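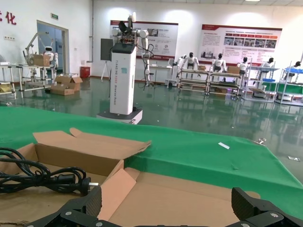

Subject: Re: Away day at Rostov – coach, tickets, kickoff

Hi all,

Sorry for the slow reply, I've been buried at work and only got to the list this morning. Answers below, plus a bit of a ramble about the last home match, so skip to the end if you only want the coach stuff!

> Can someone confirm whether the coach still leaves from the Bilyk lot
> or if we're back to meeting outside the ground? Also, last season we
> got there with ten minutes to spare and I missed the first goal
> standing in line for the turnstile. Any chance of going earlier?
> And is it true they've cut our allocation?

Yes to the Bilyk lot. The gate on the river side is locked now, so come in by the tire shop and drive all the way to the back. I've asked for a 9:30 start, and the driver is fine with that as long as we make one stop and not three like last time (you know who you are).

On the allocation – it has been cut, but not as badly as people were saying after the Prarby game. We get 400 seats, all in the low stand behind the goal. Season ticket holders have first pick until the end of the month and then whatever's left goes to everybody else. I sat in that stand two years ago and the view is fine if you get above row F. Below that you spend the whole afternoon looking at the back of an ad board and guessing from the noise.

Now, the Prarby game. I know it's been talked to death on here but I was away when the thread was going and I want my turn! The attendance was given as 3225, best of the season for us by a mile, and for the first half hour the place was jumping. Then we gave away that silly free kick and everyone went quiet. I still don't get why we line up with a four-man wall from that distance. The keeper was waving at them to shift over and they just stood there.

I thought we were much better once we went to two up front. The big lad wins everything in the air but he's been on his own since March and there's never anyone within 20 yards of him when it drops. Put somebody next to him and suddenly Prarby's center backs looked scared of the ball. If we start that way at Rostov I think we get something. If we go back to five in midfield I'm going to spend the second half in the food line.

> One more thing, is the Umville supporters' group still doing the
> joint ticket for the cup game? I emailed them and heard nothing.

They are, but they've changed their address and the old one doesn't bounce, it just swallows your mail. I had the same trouble. The new one is on their noticeboard page, down at the bottom under the fixtures. Put "joint ticket" in the subject line and say how many you want and whether any are for kids. I got a reply the next day.

For the coach I need names by the end of next week. Same price as last year, cash on the day is fine, exact money if you can manage it – last time I came home with a coat pocket full of coins. We have 6 seats left as of this morning and I'm holding two of those for a couple of people who asked at the bar, so don't hang around. If it fills up I'll start a list for a minibus, but I'd need at least ten people before it's worth calling anyone.

Bring a proper coat. That end of the ground has no roof and the wind comes straight through it.

See you in the lot, and no drums on the coach this time please, my ears haven't recovered.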